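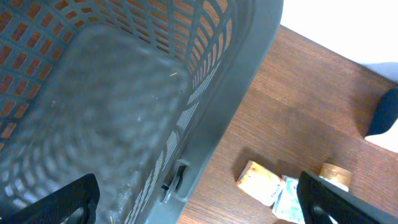
Andgate, laundry and bathroom supplies check
Tue 15 September

1. Basket rim and walls. No complaint. The August sheet said "cleaned weekly". By whom?
2. Basket floor. FAIL. Dusty, smudged, and a bit of straw or thread left in it. Clean shirts go in there.
3. Clip on side wall. Still attached. Load test not done, so I won't sign for the 48 pounds Kosora claims on its sheet.
4. Tabletop. Passed last time with "no clutter". Define clutter.
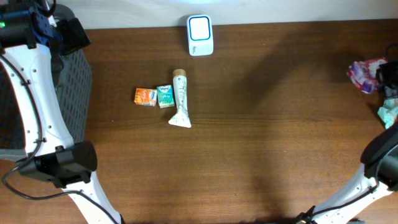 5. Small boxes and tube. Should be in the cabinet, labels facing out. Expiration dates to be read off each one – a tick on the old form is not a date.
6. White unit by the wall. Listed as "tested". No test record in the binder, so it goes down as untested.
7. Basket storage. The plan says 24 inches clear of the table edge. Tape measure next time, please, no more eyeballing.

Result: not passed. Recheck items 2, 5 and 6. Item 3 stays open until Kosora sends something in writing – I've asked before.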